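Workshop Tips: Teaching a Robot a Chore by Hand

Posted May 11, 2022

If you've ever taught a kid to dry dishes, you already have most of the skill you need for this page. You stand close, you do the job slowly, you do it again, and you try not to change your mind halfway through. Showing a robot a task works much the same way, and I find it enormous fun (my family would say too much fun). These are the tips I keep pinned over the bench at Galton, mostly for wiping and tidying jobs.

Hand-held or remote?

You can show a task with a hand-held gripper, or you can sit back and drive the real arm with a controller. I use both. For cloths, sponges and anything floppy I reach for the hand-held one every time, as you can feel the fabric bunch up and your wrist sorts it out before you've thought about it. For heavy pots, or anything up on a high shelf, remote control is kinder to your shoulders. If you're driving remotely, give yourself a few minutes of plain practice first. Move a cup from one side to the other until it stops feeling like parking a trailer.

Set out less than you think

Start with the one or two things the job needs. For a wipe-down that's a cloth and a bottle. Once the robot copes with those, bring in the clutter a bit at a time: a phone, a charger, whatever normally lives on your table. My first batch was done on a spotless kitchen bench and it was lovely, and then the robot met a real bench with a fruit bowl on it and had no idea what to do with itself!

Cloths

Pick a cloth with some colour or pattern to it. A white cloth on a white counter is hard enough for people. Scrunch it differently every time, drop it from a little height, turn it over. If you catch yourself folding it neatly between goes, stop. Wash new cloths before using them, because the stiffness that comes out in the first wash changes how they pick up.

Spray bottles

Fill them with plain water, a third full at most. A full bottle is tippy and a leak near your electronics will ruin the afternoon. Turn the nozzle to the off position unless spraying is part of the job. Come in from the side, a bit below the head, and close slowly. Bottles with a narrow waist are much easier to grip than straight ones, so start there and work up to the awkward shapes.

Markers and gloves

If your gripper carries a printed marker cube, keep it clean and keep your other hand out of its way. Fingerprints and glossy tape are the usual trouble. I print mine on matte paper and trim the edges with a fresh blade. A snug glove helps on long sessions, especially if your hands get clammy. Push sleeves up if they're loose.

Work sitting down when you can. A big table lets you rest your forearm between goes, and your movements stay smoother for longer.

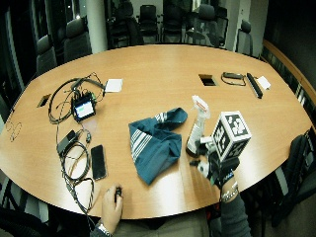 Get your cables sorted before you begin, too. Velcro ties, every half metre or so, and a bit of slack where the cord meets the device. I used to let everything dangle and hope, and I lost one good connector to a chair wheel that way.

How many goes?

More than you'd like, fewer than you fear. On the Skillus worksheet I use there's room for up to 500, and I have never filled it. My table-wiping set came to 168, done over several evenings in October with a lot of tea. After 41 the robot could find the cloth. It took the rest to get it wiping right into the corners.

Stop when you get sloppy. I do short bursts and then get up, put a load of washing on, and come back. Tired goes are worth throwing out, so bin them the same night while you still remember which ones they were.

Mistakes worth keeping

If you fumble the cloth and pick it up again smoothly, keep that one! The robot will fumble too, and it needs to see what to do next. If you knock the bottle flying and say a rude word, that one can go.

Odds and ends

Charge everything the night before. Wipe the gripper pads with a damp rag, as dust makes them slippery. Write down the cloth, the table and the lights for each batch; I use a cheap exercise book with a pencil tied to it. Rubber shelf liner under a wobbly bowl works a treat.

Next month: cutlery drawers, and how to show a robot which way up a fork goes.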